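Equipment Planner, Robot Purchasing (full time)
Brokwood, textile handling group

Location: Stostberg workshop, with regular days at the Cletitz site
Reports to: Isla Bright, head of operations
Start: June, or sooner if you can

We teach robot arms to handle clothes, and we are about to buy a lot more of them. Over the next budget year we plan to go from 8 two-arm stations to 32, spread over two buildings, and we want one person whose whole job is making that happen well. Up to now the planning has been shared between Keith Tamihana, who looks after the hardware, and whoever in the office had a free afternoon. It got us this far, and we're proud of it, but it won't get us through the next stage!

If you like spreadsheets and also like standing next to the thing the spreadsheet is for, please read on.

The work at hand

Most of our stations spend their day on garments: picking up, spreading, folding, starting over. Cloth is a wonderful and maddening material to work with, and it decides a lot of what we buy. Fingers, cables, table surfaces and lamps all have to be chosen with it in mind.

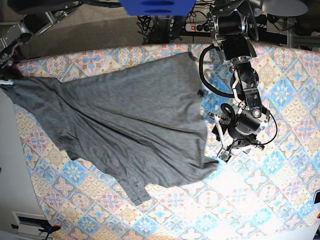
Two arms and a gray garment on one of our patterned tablecloths.

What you'll do

Own the equipment plan for both sites, from first quote to the day a station is signed off.
Build a cost per station that includes the boring parts. The arms are the easy line. Frames, power strips, spare cables, lighting, floor space and shipping are where our last estimate went wrong.
Compare buying with leasing for the second batch. We have offers for both and honest disagreement in the team about which is better.
Run the spares budget. Last year we logged 198 orders for replacement parts, many of them for the same few items, and we'd love to see that turned into a sensible stock list.
Keep the lead-time calendar, and warn people early when something on it slips.
Work with Tijani, our outside electrical contractor, on power and cabling for the Cletitz hall, which has roughly 932 square feet set aside for new stations.

Grippers will take up more of your time than you might expect. They are the part that touches the cloth and the part we most often want to change. 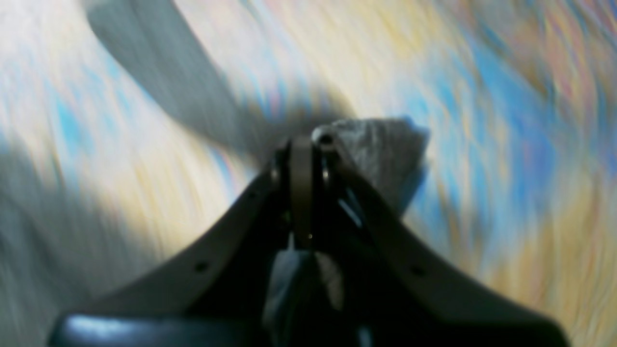
So you'll be sitting down with Kane McKinnon and the operators to find out which fingers they want more of and which ones they'd happily never see again. Then you'll put a price and a delivery date on the answer. Operators here have strong opinions about grip, and they are usually right.

What we're looking for

A few years of buying or planning equipment for a lab, workshop, factory or similar.
Comfort with quotes, purchase orders and supplier calls, including the awkward ones.
Clear writing. Your plans will be read by engineers and by finance, sometimes in the same meeting.
Robot experience is welcome but not required. Ulises Gaete will give you two weeks on the floor before you touch the budget, and you'll run a station yourself.

What you'll get

A salaried position with health coverage and paid leave, a real say in how the money is spent, and a desk close enough to the stations to hear them. Travel between sites is on paid time. Hours are flexible outside the 10 a.m. check-in.

How to apply

Send a resume and one page on a purchase you planned, large or small, and what you'd change about it now. No cover letter needed. Tayla Prendergast reads every application and will reply to all of them. First conversations are by phone, followed by a half day at Stostberg with lunch included.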